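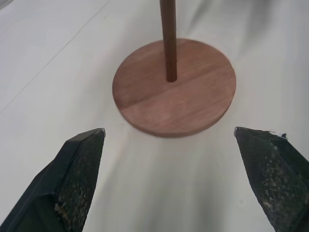 By Ayşe Korkmaz
Friday, December 2, 2022

The kitchen roll holder is a simple thing. It has a base and a stick. You put the roll on the stick and you pull. I have used such holders in three countries and in seven kitchens, and I would like to defend the plain wooden one, which I see less and less in the shops.

My opinion began to form in July, when I moved to a flat in Nalport and had to buy everything for the kitchen again. In the big shop near the station, Ferkon, I found one long shelf of holders. Almost all of them were doing something extra. There was one with a spring arm which presses the roll, one with a suction foot, one with a small tray for salt and pepper. The most expensive had a mechanism inside the base to stop the roll after each sheet. I bought a cheaper one with the spring arm, for 20 pounds, and I was pleased with it for a short time.

Then the arm became loose. It did not break, so I could not take it back with a good conscience, but it scratched the paper and made a small click each time I tore a sheet. I looked for a screw to tighten and there was no screw. The maker had closed everything so nicely that I could not repair it.

A wooden disc with a rod standing in it has very little to go wrong. The rod sits in a hole in the disc. If it becomes loose one day, you need a drop of wood glue and one night of patience. If the disc looks tired, you can rub it with fine sandpaper and a little oil. My grandmother had a holder like this, made by a carpenter's workshop called Işık, and it stood beside her stove for 30 years. The bottom was darker on the side where she put her wet hand. I did not think about it as a child. It was only there, like the tap.

Some friends tell me that the plain holder has a fault: you need two hands, one for the paper and one to keep the roll from running. This is partly true. With a light base the whole thing walks across the counter, and I agree that this is annoying when your hands are covered with flour. But the answer is a heavier or wider base, and our grandparents knew it. A thick piece of hard wood does the work. One can also learn to tear with a short, quick movement to the side. I learned it in one week, and I am not a skilful person.

The other complaint is about water. Wood does not like to stand in a wet place, this I accept. Mine stays away from the sink, and I wipe under it when I clean the counter. I do the same for the bread board and I have never heard anybody call a bread board impractical.

What troubles me more is how we are taught to choose. The box of my spring holder had a list of 13 advantages on it. I read them all in the shop, standing there with my basket, and I felt that a plain stick on a plain disc must be a poor choice, for it would have no list. A simple object is difficult to advertise. The shop has nothing to say about it except that it is made of wood and that it stands up.

I found my present one at the Saturday market behind the Edex building, on a table between old lamps and jam jars. It cost less than the spring one. I do not know what kind of wood it is and the seller did not know either. It holds the roll, and when the roll is finished I lift off the cardboard tube and put another.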